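Cómo presentar una reseña de libro a la revista Trestard

Las reseñas de memorias y autobiografías se reciben hasta el 15 de febrero. Antes de redactar, el colaborador deberá leer la obra completa y comprobar que no figure ya en el catálogo de Brevora.

1. Encabezado. Indique título, autor, editorial y número de páginas, en ese orden. Ejemplo: «Los inviernos de Amaral», Preben Riis, Privulow, 281 páginas.

2. Resumen. No debe exceder de 60 palabras ni revelar el desenlace. Se escribe en presente y en tercera persona.

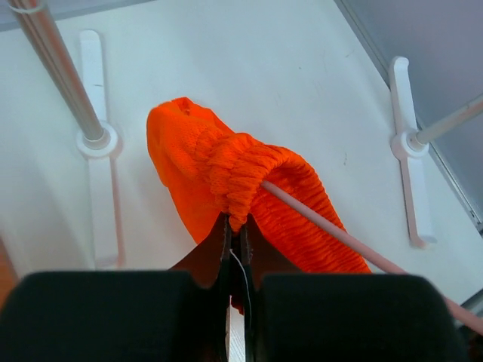

Tejido de malla naranja sobre superficie blanca.

3. Valoración. Exponga un juicio razonado sobre la estructura, la voz narrativa y el tratamiento de los hechos. Toda cita textual — incluidas las de prólogos y notas — llevará la página entre paréntesis.

4. Extensión. El texto completo, sin contar el encabezado, tendrá un máximo de 712 palabras. Los originales que la superen se devolverán sin revisar.

5. Envío. Adjunte el archivo en el formulario de colaboraciones y seleccione la categoría «Memorias». Las consultas sobre derechos de cita se dirigirán a Ismael Queiroz, coordinador de reseñas, en la extensión 206.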